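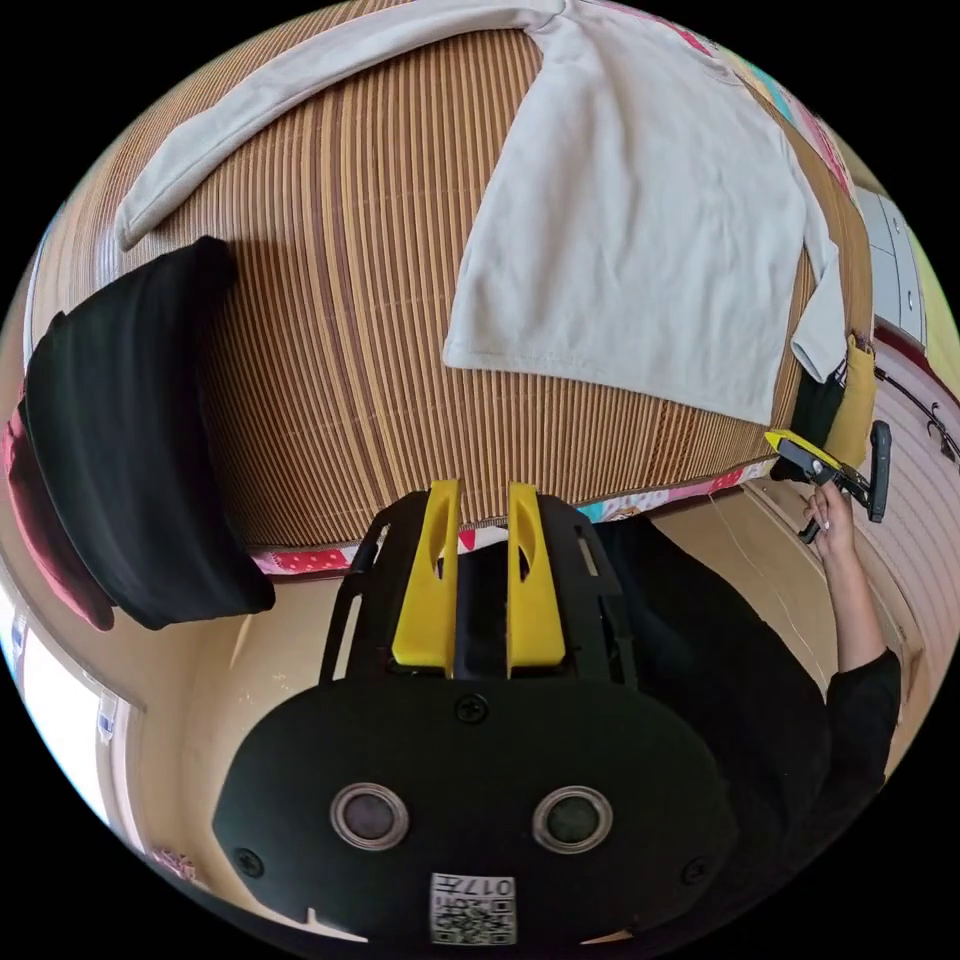 Section 4. Folding clothes on the bed with the Comon sleeping mat

The Comon mat can be left on the bed during the day and used as a folding surface. This section covers preparing the mat, folding long-sleeved tops, stacking, and clearing the bed at night. For unrolling a new mat, see Section 2. For washing and airing, see Section 6.

4.1 Before you start

Check that the mat has been on the bed for at least 23 hours since it came out of its carton. A mat that still curls at the ends will push a folded stack over.

You will need:
Clean, fully dry clothes
A soft dry cloth
The Celesari folding board (optional, sold separately)

CAUTION: Do not place damp laundry on the mat. Moisture held under a garment can stain the strips and loosen the binding thread.

CAUTION: Do not iron on the mat, even with a towel laid over it.

4.2 Preparing the surface

1. Move pillows and quilts toward the head of the bed. A quilt may stay on the bed as long as it is not under the part of the mat you are working on.
2. Pull the mat flat from the two near corners. Pull along the strips first, then across.
3. Wipe the mat with the dry cloth, following the direction of the strips.
4. Run your palm over the middle of the mat. If you feel a raised strip, stop and see 6.4, Small Repairs.

Note: On a soft mattress the mat will dip slightly where you lean on it. Work from the side of the bed and keep your knees off the mat. The Comon is rated for a person lying down – a knee puts all the weight on a few strips.
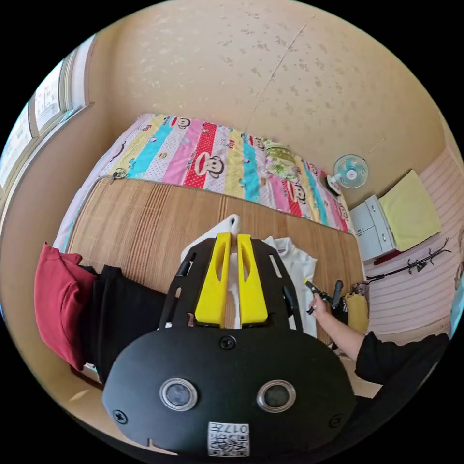 Fig. 4-1. White garment bunched on the mat, quilt beyond the far edge.

4.3 Spreading a long-sleeved top

1. Place the top on the near half of the mat.
2. Find the collar and turn it toward the head of the bed.
3. Hold the top by both shoulders, lift it clear of the mat and lower it again with the front facing down. Do not drag it. Buttons and zipper pulls can catch between strips.
4. Draw the sleeves out to the sides one at a time. They do not have to be straight at this stage.
5. Smooth the body from the collar to the hem with the flat of your hand.

Heavy sweatshirts hold their shape on the mat and can be folded right away. Thin shirts tend to slide. If yours does, turn the mat so that the strips run across the garment.

4.4 Folding

1. Fold one side of the body in toward the center, bringing the sleeve with it.
2. Turn the sleeve back so that it lies along the body, cuff toward the hem.
3. Repeat on the other side.
4. Bring the hem up to just below the collar.
5. Turn the folded top over and press lightly.

With the Celesari board, place the board below the collar before step 1 and slide it out after step 3. Adult sizes up to a 23-inch width will fit. For wider garments, fold by hand.

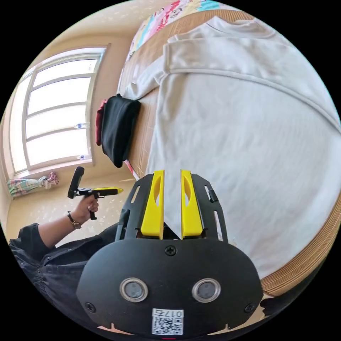

Text and photos: Tullio Parisi

4.5 Stacking finished pieces

1. Set folded pieces along one side of the bed and leave the rest of the mat open for the next garment.
2. Keep dark and light pieces in separate stacks. New black or red cotton can rub off on white fabric when pressed together.
3. Put the heaviest piece at the bottom.
4. Stop at a stack height of about 40 centimeters. Taller stacks lean on any mattress.

Small items such as socks and scarves are easier to deal with last. They can go on top of a stack or straight into the Rizzi drawer tray.

4.6 Clearing the bed

1. Carry the stacks away one at a time, with one hand underneath. Sliding a stack across the mat will undo the bottom fold.
2. Shake lint off the mat over the floor, or use a vacuum on its lowest setting with the brush attached.
3. Check the edge binding for pulled threads and trim any you find. Do not pull them.
4. Bring the quilt and pillows back down.

Note: If the mat is used for folding every day, turn it end for end each September and again in spring. Replacement binding tape is sold in 200 and 400 centimeter rolls from Wostlow, and either length can be cut with household scissors.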